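3.2 Cell layout and cable maintenance

The cell used in all bin picking experiments has one KUKA arm, one open gray bin and one fixed camera. It was built in the Skonidden laboratory and it is the second cell of the Urnico project. In the first cell the bin was screwed to the table, and each change of bin position took most of a morning. For the second cell we decided to hold the bin with bar clamps only. The clamps can be opened by hand, and the bin can be taken out for cleaning and put back by one person.

The clamps have one weakness. During long runs the arm sometimes touches the wall of the bin when it reaches for an object in a corner, and after many such contacts the bin moves a small distance. A movement of 2 mm is enough to make the grasp height wrong near the sloped walls. We therefore check the bin position at the start of every run. The operator moves the arm by hand guiding to a taught point at the rim and compares the reading with the stored value. If the difference is larger than 2 mm, the clamps are loosened, the bin is pushed back and the check is repeated.

The cables of the tool needed more attention than we expected when we planned the cell. The supply and signal lines do not pass through the arm. They run on the outside, and a free loop must remain at the last joints so that the wrist can turn in both directions. Figure 4 shows the routing at the wrist while the arm is over the bin. 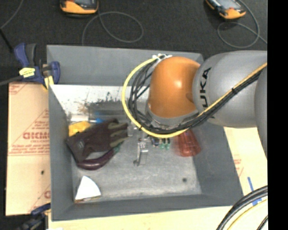 Figure 4. Arm over the object bin. The yellow cable and the thin black cables form a free loop beside the orange joint and are tied where they cross the gray arm segment.

The length of this loop is a compromise. With a short loop, the cables were pulled at the end of the wrist rotation, and the connector on the tool side became loose. With a long loop, the cable could come down in front of the camera and hide part of the objects, and in two runs it was caught by an object with a sharp edge. After several trials we fixed the free length at 52 cm. The loop still covers a part of the bin in some poses. For this reason the images for grasp planning are taken only after the arm has moved to its waiting position outside the bin.

Zip ties are used to hold the bundle. They should be closed only until the cables do not slide, as a tie that is too tight damages the jacket of the thin cables first. We replace all ties after 40 hours of operation. At the same time the operator opens the bundle, looks at each cable for flat places or cracks, and turns the wrist slowly through its full range with the tool switched off. This procedure was proposed by Suleiman Yusuf after the first signal failure, which had cost us a full week of searching in the software.

The object set contains household items, tools and food-like shapes, among them an eggplant and a work glove. Soft objects such as the glove leave fibers on the tool, and the contact surfaces are wiped before each run. The bin floor is cleaned when the set is changed. Scratches on the floor are accepted, and the depth threshold of the Itance segmentation module was adjusted for them once, in December.

With this maintenance plan the cell completed 3,659 grasp attempts. Two stops in this period were related to cables, and both were solved by replacing one signal line. The Effiong controller log, which records each stop together with the joint angles, was used to find the poses in question. These poses are now excluded from the planner by a limit on the last joint.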